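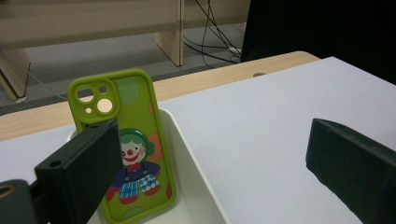 Neema Waweru wants phone accessories stored where their colours and cut-outs can be checked before anyone opens a packet, and says most retail back rooms still keep them in mixed drawers.

Drakau has released a revised storage guide for printed smartphone cases. The guide, prepared with Resaneck, applies to shops, repair counters and households holding up to 74 cases. It replaces the August edition.

Cases are to be stored upright in open white plastic bins, one row per bin, with the printed back facing the user. A plain white interior gives adequate contrast for strong colours such as lime green, and for patterned stock with dots or cartoon figures. Bins are filled to no more than nearly 8 cases per row. Lids are not recommended.

Camera cut-outs are to sit at the top. Where two models have similar outlines, the number and position of the openings should be checked before the case is placed in a row. Labels go on the outer end of the bin, clear of any handle.

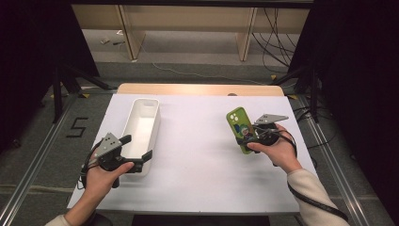 Caption: Lime-green phone case and open white storage bin on a white tabletop.

The guide specifies a clear work surface for sorting. The bin is placed lengthwise, with its long axis pointing away from the user, and emptied before new stock is added. Plastic bins are wiped with a damp cloth and dried fully before refilling.

"The length of the bin governs the row, so we set the spacing first," said Knut Wegener. The guide is available at Gakar service counters.

Last updated: November 2025

Comments

Mugo: Does the spacing work for wallet cases? Mine are twice as thick.

T. in Ballarat: We label the short end as well. Saves pulling the whole bin out.

Mugo: Ta, will try it with the grey ones first.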